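The Weight of a Good Handle

Geeta Goel had been promised the shop would be quiet in June, and for the most part it was.

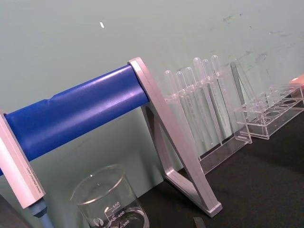
Her uncle had left her the place along with its debts, its bell that rang a half second after the door had closed, and a drawer of unpaid invoices going back to the winter the river came up. Bajpai Repairs, it said over the window, though there hadn't been a Bajpai behind the counter for years before her uncle bought it, and he had never seen the point of paying a sign painter to correct a thing that everyone in town already knew how to find. People brought in what they couldn't bear to throw out. They brought suitcases, mostly, and prams, and once a birdcage with the bird still in it, very indignant. On the bench in the back, that first morning, she found a job he hadn't finished: a glossy blue bar held up at one end by a pale metal bracket shaped like a tall A, standing on the black benchtop as if it were waiting to be asked something. She had no idea what it belonged to. She said good morning to it, feeling foolish, and went to put the kettle on.

The ledger was no help. Her uncle had written everything down in his own shorthand, and beside number 252 there was only a name, Stendov, and the words "not before the plums." She turned that over in her mind all through her tea. It was far too early for plums. There was a tree behind the shop, leaning on the fence like an old man listening to the neighbours, and its fruit was still hard and green and no bigger than the end of her thumb.

So she left the job where it was and got on with the others. She stitched a satchel for a schoolboy who stood there the whole time on one foot. She put a new wheel on a Drido pram that had carried three generations of the same family and was, according to the grandmother who pushed it in, good for 100 years if people would only stop leaving it out in the rain. She learned that you never tell a customer a thing is old. You ask them how long they've had it, and then you pull up the stool, for you'll be there a while.

It was past four one afternoon, with the light coming in low and honey-coloured across the floorboards, when a tall woman in a gardening hat opened the door, waited politely for the bell to catch up, and asked whether the plums were in.

"Not for weeks yet," said Geeta. "Are you Stendov?"

"I'm his wife. Was his wife." She took off the hat and held it in front of her with both hands. "We had an arrangement with your uncle, you see. He'd mend whatever we brought and we'd take it out in plums. I make the jam and he'd get the first 10 jars, and we never once talked about money, not in all that time. I married at 54, you know. Everyone said it was late to be starting anything. And your uncle sent us home from the wedding with a bucket of plums in the back of the car, rolling about like marbles."

Geeta laughed, and then found, to her embarrassment, that she was also crying a little, and had to go looking for a handkerchief among the buckles. By the time she came back the woman had settled herself on the stool.

"I didn't come for the job," Mrs. Stendov said. "There's no hurry about that. I only wanted to know if the arrangement still held."

Geeta looked out through the back window at the tree. It needed pruning, and somebody would have to prop up the heavy branch before it took the fence down altogether. She had no notion how to prune a plum. She had been planning, if she was truthful, to sell up by spring.

"It holds," she said. "But you'll have to show me about the jam."

And she went to fill the kettle again, and brought down the second cup.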